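Operations and Workforce Forum
Board: Laundry, Linen and Textile Services
Thread: Automated pillow dressing and the finishing room roster

Posted by linen_ops_clomside
Sunday, January 30, 2022

Members of this board were asked in October to share their experience with automation in finishing rooms. I am responsible for the finishing side at our Clomside plant, which serves hotels and two residential care providers. Management has approved a trial cell for putting pillowcases on pillows. The supplier is Guillot. The cell uses two arms, one to hold the pillow and one to manage the case.

At present, pillow dressing is done by hand on the early shift. It is repetitive work and it is hard on the wrists and shoulders. It is also one of the few seated jobs in the building, and for that reason it has become the usual placement for staff returning from injury or working reduced duties. The trial plan does not mention this. It refers only to "reallocation of available hours."

I would be grateful for the views of members whose sites have already been through a similar change. In particular:

What happened to the people who did the task before?
Were job grades reviewed, and by whom?
Who clears the cell when it stops?

Posted by fleury_o

Thank you for raising this. My name is Odette Fleury and I represent finishing room staff at the Lideslow site. We went through a comparable process with towel folding, and I would encourage you to settle the question of grades before the equipment is switched on.

At Lideslow the folding staff became "cell attendants." The title was new and the pay was the same. Within a few weeks the attendants were clearing jams, restarting the equipment, recording faults and deciding which pieces should go back to the hand tables. Those are duties that would be graded higher anywhere else in the plant. It took us the better part of a year to have the posts reassessed.

On your point about seated work, please put it in writing now. Once a light-duty post disappears from the roster, it is very difficult to bring back.

Posted by plantmgr_north

I respect the previous contribution, but I would offer a different view. Our members sometimes write as though hand dressing of pillows were a post worth protecting. In my plant it has the highest rate of reported strain of any task in the finishing room. We limit each person to 50 minutes before rotation, and we still receive complaints.

If a machine can take over a task that injures people, the responsible course is to let it do so and to find better light-duty work for those who need it. Labeling, mending inspection and order checking are all possible at a bench.

Posted by fleury_o

I do not dispute the strain figures. My concern is with the words "find better light-duty work." In my experience that work is promised at the start of a project and is not in the budget at the end of it. If your plant has created such posts, I would be pleased to see the job descriptions, and I expect other members would as well.

Posted by plantmgr_north

That is a reasonable request. We have created one such post, in mending inspection. I accept that one is not many. I will ask whether the description may be shared here.

Posted by textile_tech_22

I would like to address the technical side, as it bears directly on staffing. Pillows and cases are soft and change shape each time they are handled. A sheet feeder works with a fairly predictable edge. A pillowcase opening does not stay where it is put. Members should therefore be cautious about any plan that assumes the cell will run without a person near it.

Our own contract specifies 1,000 pillows per shift by hand, across all stations. I would not commit to moving any part of that volume to a cell until the trial had covered every case fabric in stock. Dark and slippery fabrics should be included from the beginning. Trials are too often carried out with plain white cotton only, and the difficulties are then discovered by the operators.

Posted by linen_ops_clomside

Thank you all. The remarks on fabric are helpful. Our hotel customers do not all use white linen, and I have asked for printed cases to be part of the trial. I attach a view of the work at the stage our staff ask about most, where the case has to meet the end of the pillow.
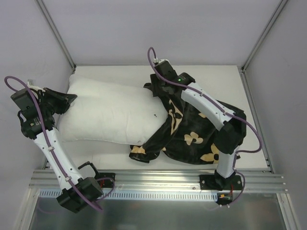 Two-arm cell with pillow and floral print pillowcase.

Our dressing staff looked at this on Friday. Their comments were practical. Several noted that when they do the job by hand, they gather the case up to the closed end first and then draw it over, and they asked whether the arms could be set up to do the same. One asked who would decide that a case was badly seated and should be redone. I had no answer to give her - the trial plan leaves quality checks to "the operator," and no operator has been named.

Posted by textile_tech_22

The bunched fabric near the pillow end is the part I would watch. I cannot judge from one picture how the case goes on from there. I would ask Guillot for a complete cycle on each fabric, including the attempts that were abandoned.

I would also suggest inviting two of your dressing staff to the acceptance tests, on paid time. They will notice a twisted seam before an engineer does.

Posted by shiftlead_plurnska

We at Plurnska have a staff of 25 in finishing and no automation apart from the ironer line, so I write as an interested reader. May I ask how the hours were presented to your employees? Our management has spoken of "freeing up" 2,383 hours a year with a similar purchase. Staff here understood that figure to mean jobs, and no one has corrected them.

Posted by fleury_o

I would ask your management to state in writing how many of those hours will remain in the department. If the answer is none, your colleagues are entitled to know it before the order is signed.

Posted by plantmgr_north

On this point I agree with Ms. Fleury. A figure for hours should never be given to staff without a statement on posts. We made that error with our ironer line and lost two experienced people who assumed the worst and left.

I have now received permission to share the mending inspection description. It will be placed in the board's document area on Monday, with the pay grade included.

Posted by linen_ops_clomside

That would be much appreciated. I have asked for the start of the trial to be held until three items are agreed: a named operator on each shift, a grade for that role, and a list of seated posts that will remain open. I will report back to this thread when I have a reply.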